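3.2 Material und Ablageorte

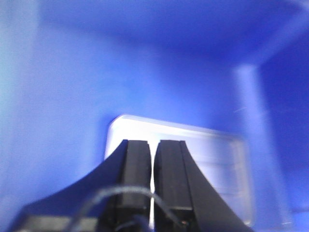
Abb. 2: Blaue Kunststoffbox, Blick ins Innere.

Die Untersuchung befasst sich mit der Frage, wie Haushalte Gegenstände ablegen, für die es keinen festen Platz gibt. In der Vorstudie hatten sich drei Arten von Ablageorten herausgebildet: offene Flächen, geschlossene Möbel und bewegliche Behälter. Die beweglichen Behälter wurden in der Literatur zur häuslichen Ordnung bisher meist den Möbeln zugeschlagen. Wir behandeln sie getrennt. Eine Box kann mitsamt ihrem Inhalt den Raum wechseln, und mit ihr wechselt die Zuständigkeit für das, was darin liegt.

Als Referenzbehälter diente eine oben offene Box aus Kunststoff in kräftigem Blau (Abb. 2). Wände und Boden haben dieselbe Farbe. Die Wahl der Farbe geht auf einen Vorschlag von Iraís Bautista zurück, die in den Erhebungen in Branport mit durchsichtigen Behältern gearbeitet hatte. Dort hatten die Teilnehmenden den Inhalt häufig schon von der Seite her geprüft, ohne die Box zu öffnen oder heranzuziehen. Bei undurchsichtigen Wänden ist der Blick von oben nötig, und das Nachsehen wird damit zu einer Handlung, die sich protokollieren lässt.

Der Bestand umfasste 804 Gegenstände aus 4 Haushalten in Virncombe. Aufgenommen wurde alles, was sich zu Beginn der Erhebung auf Tischen, Fensterbänken, Kommoden und Arbeitsflächen befand und von den Bewohnerinnen und Bewohnern selbst als »liegt hier nur gerade« bezeichnet wurde. Möbel, Pflanzen und Lebensmittel blieben unberücksichtigt. Nach Abzug der Doppelnennungen und der Gegenstände, die während der Erhebung den Haushalt verließen, gingen 700 Stücke in die Auswertung ein. Die Zuordnung nahmen Garba Idahosa und Vandana Ahuja unabhängig voneinander vor. Strittige Fälle wurden gemeinsam durchgesehen; blieb der Dissens bestehen, wurde der Gegenstand der Restgruppe zugewiesen.

Jeder Haushalt erhielt 2 Boxen der beschriebenen Art. Vorgaben zum Standort gab es nicht, ebenso wenig zur Befüllung. Gebeten wurde nur darum, die Boxen nicht zu beschriften und nicht durch eigene Behälter zu ersetzen. Ein Haushalt legte nach kurzer Zeit ein Tuch auf den Boden der einen Box, weil darin eine Lesebrille lag. Wir haben das zugelassen und im Protokoll vermerkt.

3.3 Durchführung

Die Bewohnerinnen und Bewohner führten ein Ablagebuch, in das sie morgens und abends eintrugen, was hinzugekommen und was entnommen worden war. Das Format der Einträge folgte dem Becerra-Bogen in der gekürzten Fassung, die Chiến La für die Erhebung angepasst hatte. Gestrichen wurden die Fragen zur Zufriedenheit mit der Wohnung, die in der Vorstudie regelmäßig unbeantwortet geblieben waren. Neu hinzu kam eine Spalte für Gegenstände, die nur innerhalb der Box umgelagert wurden.

Diese Spalte erwies sich als ergiebiger als erwartet. Kleine und flache Teile wandern beim Suchen nach unten und werden dann an die Wand geschoben, damit man an anderes herankommt. Kabel, Schlüssel und Stifte wurden besonders oft als umgelagert eingetragen, Bücher und Briefe dagegen kaum. In mehreren Einträgen ist von einem »Umrühren« die Rede, ein Ausdruck, den wir für die Kodierung übernommen haben. Umrühren bezeichnet im Folgenden jedes Suchen in der Box, bei dem der gesuchte Gegenstand seine Lage oder die Lage anderer Gegenstände verändert, unabhängig davon, ob er am Ende entnommen wird.

Davon zu unterscheiden ist das Ausräumen. Hier wird der Inhalt vollständig oder zum größten Teil auf eine Fläche gelegt und anschließend neu verteilt. Das Ausräumen fand fast immer am Tisch statt und wurde meist von der Person vorgenommen, die auch sonst das Ablagebuch führte. Selvaraj Gazi weist in seinem Kommentar zur Vorstudie darauf hin, dass Schreiben und Aufräumen sich hier gegenseitig beeinflussen können: Wer den Inhalt notieren soll, sortiert ihn eher. Wir können diesen Einfluss mit den vorliegenden Daten nicht herausrechnen. In der Auswertung werden die Einträge der buchführenden Personen deshalb gesondert ausgewiesen.

Zum Abschluss der Erhebung im März wurden die Boxen in Anwesenheit der Haushalte geleert und der Inhalt mit den letzten Einträgen verglichen. Abweichungen betrafen vor allem Kleinteile ohne erkennbare Zugehörigkeit, etwa einzelne Schrauben, Kappen und Clips. Sie sind in der Rirnard-Systematik nicht vorgesehen und wurden von uns unter »Sonstiges, klein« geführt. Die Verteilung auf die übrigen Gruppen behandelt Abschnitt 4.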